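About us

G'day, and thanks for clicking through to the page most people skip. I'm Refilwe Moodley and I run Kestdale, a cat boarding house and rehoming centre on the edge of Jultport. We have 107 pens, a kitchen that smells of sardines by nine in the morning, and one robot arm program we're a bit proud of.

Let me explain that last bit, as it's what everyone asks about when they ring. 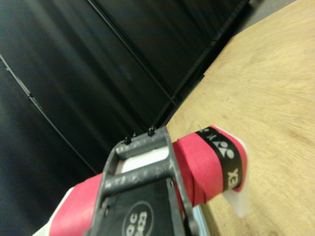
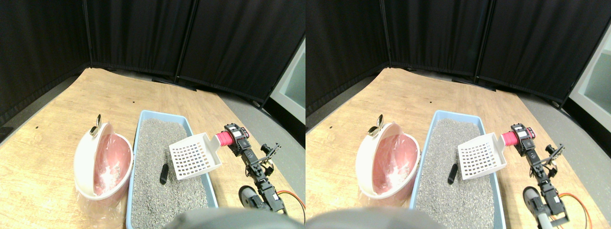 I started in this trade with a scoop in my hand, and so did everyone who works for me. Litter is the job. You can love cats all you like (we do!) but the first half of every shift was trays, and by smoko your wrist knew all about it. Aitana Cifuentes, our longest-serving attendant, wore a brace on hers for most of one winter and never complained, which made me feel worse than if she had.

So when Normunds Strazds came to us wanting to teach an arm to handle a litter scoop, I said yes before I'd asked what it would cost. Then I asked what it would cost, and had a little sit down.

We're still learning. The arm has its own table with black panels around it, well away from the cats, and that's where it practises. It's slow – really slow – and for now the pens are still done by people. What has changed is who does what. Suryani Tarigan used to be on trays five mornings out of six and now spends two of those mornings running the practice sessions and writing up what went wrong. She's better at it than any of us expected, herself included, and we put her pay up to match.

I won't pretend everybody was thrilled. Chukwuemeka Nwosu asked me straight out at a staff meeting whether he should be looking for another job. Fair question! I told him no, and I put it in writing for the whole crew: no hours get cut on account of the arm. If it ever takes over some of the trays, that time goes into grooming, play and the shy cats who need someone to just sit on the floor with them. Chae, our grumpiest long-stay tabby, could use an hour a day of that all by herself.

We're a team of 6, and last year we looked after 308 boarders and found homes for a good many strays besides. Visits are by appointment, and we're closed for the first week of October for our yearly deep clean. If you'd like to see the arm at work, mention it when you book and Suryani will tell you which mornings she's on.

Page last updated Jul 26, 2021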